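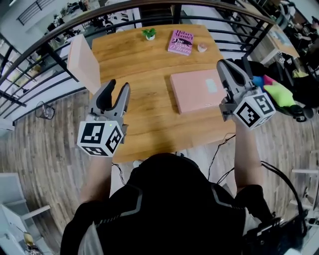

Back to the edges

Home Posts Swap Shelf Recipes Say Hello

Posted Friday, March 26, 2021

I finished the harbor puzzle last night a little after eleven, and then I stood in the kitchen eating crackers out of the sleeve because I was too wound up to go to bed. If you had told me in my twenties that I would one day be kept awake by a jigsaw puzzle I would have laughed, and then probably gone out dancing in uncomfortable shoes. But there I was!

The puzzle in question is the big Purura one, "Evening at Vidska," which a few of you have heard me grumble about since the snow was on the ground. It is 1,000 pieces, and I would say a good third of those are water. Dark blue water, then slightly less dark blue water, then a stretch with orange lights rippling in it that I saved for last the way I used to save the frosting. I have never been to Vidska. I'm told the harbor doesn't look much like that anymore, and the row of yellow houses on the left was painted by somebody who felt that every town could use a few more chimneys. I feel I know the place anyhow. I know there's a dog on the second dock. I know the dog has one ear up, and I know that the piece with the ear on it spent nine days under the radiator.

I came to puzzles through my grandmother, like a lot of people do. She kept one going on a card table by the window all winter long, and the rule was that you couldn't walk past without putting in a piece. She meant it, too. You'd come in from sledding with your nose running and your mittens dripping all over the floor, and she would point at the table before she pointed at the towel. She bought most of her puzzles secondhand and didn't mind a bit when one came up short. She would cut a little bit of cardboard to fit the hole and color it in with whatever pencils were in the drawer, and some of those homemade pieces were so good that years later we'd turn the thing over to find out which ones they were. I still have two of her boxes. The lids are more tape than lid.

Then I went away to school and forgot all about it for a very long time, which I suspect is also how it goes for a lot of people. What brought me back was a rainy August at a rented cabin with a closet full of damp board games and one puzzle, a picture of a covered bridge. My sister and I started it to be polite to each other (we'd had words about the driving directions) and by the second evening we were fighting over the lamp. We didn't finish before checkout. I thought about that bridge the whole drive home, and I have looked for another copy at every yard sale since, with no luck, so if you have a covered bridge with a red truck coming out of it, PLEASE write to me.

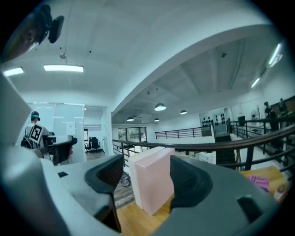

Back to the harbor, though. I want to talk about how I work, partly because I get asked and partly because I changed my mind about something this winter and I'd like to get it down before I change it back.

I have always been an edges-first person. You dump the box, you turn everything face up, you pull the edges, you build the border, and then you have a nice tidy yard with a fence around it and you can start planting. It's how my grandmother did it and I never thought to question it. With the harbor, I spent four evenings on the border. Four! The bottom edge was all water and the top edge was all sky, and at night, in my living room, with the one good bulb, they were the same color. I had pieces of sky in the water and pieces of water in the sky. I'd get a whole row laid down and feel very pleased, and then I would come in the next morning with my coffee and the daylight and see that one of them was plainly wrong, and when I pulled it out, the three beside it were wrong too.

So I quit. I pushed the edges off onto a cookie sheet and started with the yellow houses, right in the middle of the table, with no fence at all. It felt like leaving the house without my keys. But the houses went together in one sitting, chimneys and all, and then the docks hung off the houses, and the boats hung off the docks, and by the time I got down to the bottom edge there was enough water already built that I could tell which blue went where. I think I had it in my head that the border was the easy part and you were supposed to earn the middle. With this one the middle was where all the help was.

I mentioned this in passing in my last post, as some of you will remember, and my goodness, the mail. I had no idea people felt so strongly. I had one very kind message telling me I was a brave woman and one somewhat less kind message asking what I'd do next, throw away the lid. I am not throwing away the lid! There are people who do puzzles without looking at the lid, and I admire them the way I admire people who swim in the ocean in winter, from a good distance and holding a hot drink. 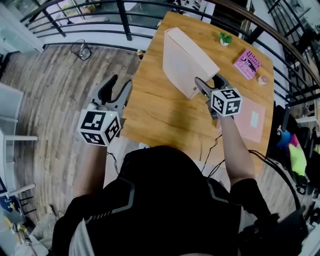 One reader wrote that she gave up on edges years ago and now sorts strictly by shape, all the two-knob pieces in one tray and all the odd ducks in another, and that she doesn't look at color until the very end. She says it takes longer to set up but that she has never once lost her temper over a sky since. She also said, gently, that a person who does her dark blues at eleven at night under one bulb has no business blaming the border.

Well, she has me there. I went out and bought a proper daylight lamp, and I felt silly about the price for maybe an hour. If you take one bit of advice from this whole rambling page, it would be the lamp. I used to think I was slow at skies and it was mostly that I couldn't see them. I tried the shape sorting, too, on the last of the water, and I'll admit it got me through a patch where I had been just picking pieces up and putting them down again with the radio on. I don't think I could do a whole puzzle that way. I like color too much. Half the pleasure for me is finding a piece with one speck of red on it and walking around the table asking myself where there could possibly be any red, and then there it is, the stripe on a sailor's sleeve.

The tray situation, for those who asked: cookie sheets for edges, the lids of shirt boxes for everything else, and one blue saucer for pieces I have strong feelings about. I used to use muffin tins but you can't spread things out in a muffin tin, and one time somebody in my house, meaning well, put one in the dishwasher.

On the matter of glue, I haven't changed. I don't glue. I leave a finished puzzle out for a few days so that I can pat it when I go by (they have a lovely feel under your palm, a finished puzzle, like a very flat old quilt) and then I break it up and bag it and it goes to the next person. I know there are folks who frame theirs, and there's a very handsome one of a hot air balloon hanging over the pastry case at Cortés, next to the day-old basket, so I'm not going to say a word against it. But a puzzle on a wall is finished for good, and I'd miss the part where somebody else gets annoyed at the sky.

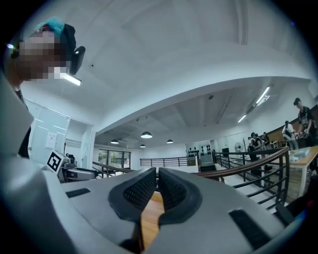
Plidby Puzzle Swap Club: Members' Page

Since the harbor is going back in circulation, a few notes for those of you who'll be fighting over it. All the pieces are there, and I checked under the radiator again this morning to be sure. The dog's ear is slightly faded on one side from its time away. The inside bag has a small tear that I've fixed with packing tape. I have written the number of the puzzle on the lid in pencil, as we agreed, and under that I've written "start with the houses," which you may ignore if you're a fence person.

The swap shelf is still porch pickup for now. Knock if you'd like to chat through the screen door, and I would like that very much, it's been a long winter of talking to chimneys. Please bag your pieces before you box them, even if the box seems sturdy. Please don't leave puzzles on the step if it looks like rain. And if yours is missing a piece, write it on the lid and bring it anyway, because I've been practicing with my colored pencils and I am getting almost decent at grass. Skies I still can't match. My grandmother could do a sky with an ordinary pencil and the side of her thumb, and I've been trying for weeks to remember how she held it.

Next up for me is a Purura that I got in trade in the fall and have been a little afraid of. It's a button shop, floor to ceiling, every drawer pulled out, and not one patch of water in it anywhere. I turned the pieces face up after lunch today, just to have a look at them, and I found four corners right off — so naturally I set those in their places, and then I thought I might as well pull the edges while I was at it. I know. I know! I've got the whole left side done already and it's only suppertime.

Filed under: Puzzles, Winter, Family

39 comments | 1,654 shares

Contact | © 2021 Plidby Puzzle Swap Club | Back to top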